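Ticket: Flimwood station, arm drifts low on foam block pickups
Project: Drorlow grasp set
Opened: Oct 17, 2019
Status: waiting on reply from Stummont support
Priority: normal

Hi everyone, and thanks in advance for reading all of this. I know I tend to go on, but last time I left out the one detail that mattered, so this time you're getting the lot!

We've been collecting pick and place examples on the Flimwood station for the Drorlow set, and up to episode 253 things went really nicely. After that, the arm started coming down lower than it should over the foam block. The operator's hand position looks fine, and the commanded height in the log looks fine too, but the fingers end up pressing into the foam before they close. The block squashes, springs back, and sometimes scoots over against whatever else is in the tray. It's a shame, as the operators have gotten very good at this task and hate throwing away a run.

What I've tried so far:

Restarted the Nair recorder and the arm controller, in that order and then the other way around. No change.

Ran the homing routine twice. The first few episodes afterward looked better (I got my hopes up), and then it crept back down.

Checked the height offset in the station file. It matches the copy I saved in March, right down to the last digit.

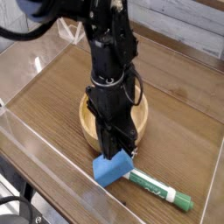

Swapped the order of the objects in the task list so that the marker and the bowl come up first. Marker pickups seem fine to me, though a marker is hard and would probably complain in a different way if we came down on it too far. The foam forgives a lot, and I suspect we had the problem for a while before any of us noticed it.

Went back through the saved episodes with the height plot open. There are 1,038 in the set right now, and I've flagged 86 as low on the approach. All of them come after 253, and they get thicker toward the end of a long session. After a break of about 40 minutes the first handful are clean again. That makes me wonder about something warming up in one of the joints, but I'm guessing, and I'd be very happy to be told otherwise.

Questions for you kind folks at Stummont: is there a way to log the measured joint angles alongside the commanded ones without slowing the recorder down? And should I keep the flagged episodes in the set with a note, or pull them before the next training run? I've left them in a separate folder for now and haven't deleted a thing.

Update, same afternoon: tried a session at half speed. The drift still shows up, only later. Logs and the station file are attached to the ticket. I'll leave the station powered on overnight in case you'd like to connect and poke around.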